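Notes on the bag-packing set, kept by Ewan Te Moana. Last tidied February 2021. Read the caveats before you quote any of this at anyone.

# Mostbridge bags

Records of packing and unpacking soft bags on a table. One row per attempt, 80 rows in all, plus pictures.
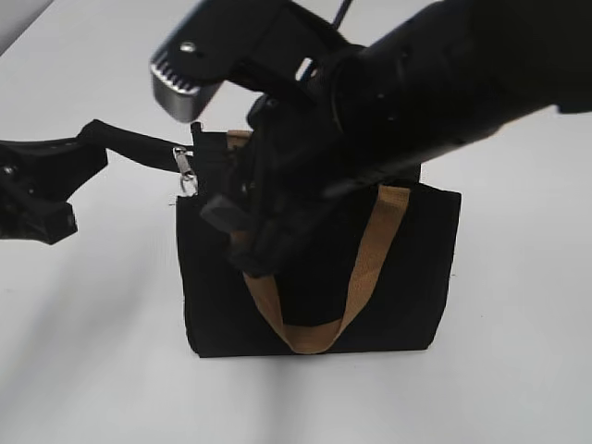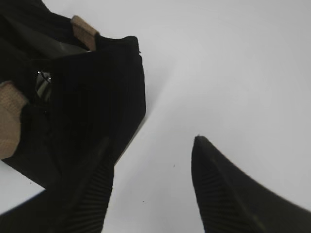 ## Why soft bags

Most packing lists I've read assume a box. Boxes are easy. A fabric bag slumps, its mouth closes up, and the handles fall wherever they like, usually across the place you want to put something. Varneck's packing guide says a tote "can be treated as an open carton". I doubt whoever wrote that had packed one.

## What's in the folder

- `attempts.csv` — one row per attempt
- `bags.csv` — the 3 bags, with my notes on each
- `pictures/` — stills, not every attempt has one
- `old/` — the Goodwin sheets, left as I got them

## Columns in attempts.csv

| column | meaning |
|---|---|
| `bag` | key into `bags.csv` |
| `start` | `upright`, `side` or `flat` |
| `handles` | `out`, `in` or `mixed` |
| `result` | `done`, `part`, `gave_up` |
| `remark` | free text, often unhelpful |

`handles` is the column I trust least. One handle hanging down the front and the other standing up over the rim was logged as `out` in some rows and `mixed` in others. I've gone through and made it `mixed` wherever I could check against a picture. Where I couldn't, it stays as it was.

`done` means the item was inside the bag when the attempt ended. It says nothing about whether it was packed well, or whether you'd want to carry it home like that.

## Known problems

- 14 rows have no `start` value. Please don't fill them in by guessing.
- Black fabric on a white table looks tidy, but folds in the cloth are hard to make out in the stills.
- The Goodwin sheets score each attempt out of 100. I can't find how the score was worked out, so I haven't carried it over.
- Estitine asked for a "ease of packing" figure per bag. There isn't one. Three bags won't support it.

## Changes

A fourth bag may be added in March, if it turns up. Corrections to `remark` are welcome, but keep the original wording in brackets after yours.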